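Questions I get a lot

How did Huststead get started?
I was hemming curtains for my sister in my spare room, and her neighbor saw them and wanted some too. Then the neighbor's book club wanted some! I'm Tülin Soylu, and I still do all the cutting and sewing myself, which explains the wait times (sorry).

How long will my order take?
Plan on five weeks from the day I get your measurements. May is always slower because everybody moves house and wants curtains up by summer. If you're in a rush, ask me anyway, sometimes a slot opens up.

Can you hem something I bought at a store?
Sure, as long as it's been washed first. Cotton and linen shrink, and I don't want your new hem floating above the windowsill after one trip through the dryer.

Which fabric keeps a bedroom dark?
I like a tightly woven cotton with a separate blackout lining. You can put the lining behind pretty much any color, so please don't feel stuck with navy.

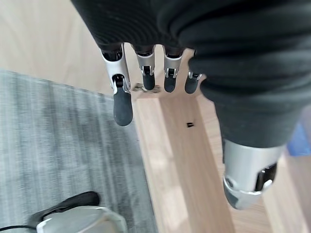
If you work nights, go wider too. I add extra on both sides so the light doesn't sneak in around the edges, and I'll happily talk you into a curved rod that brings the curtain right back to the wall.

Do you do knits?
For throws and pillow covers, yes. For curtains I'd rather not, they stretch under their own weight and you'll be cursing me by winter.

What's the widest panel you make?
112 inches. Anything bigger goes up as two panels, and they're easier to wash that way too.

Do you ask for a deposit?
Yes, $200 on full-room orders, and it comes off your final bill. Small stuff like pillow covers you just pay for at pickup.

Where do I pick up?
At my workroom in Pledovdale, side door, ring twice. The dog is loud but friendly.

Prices last updated 8/12/25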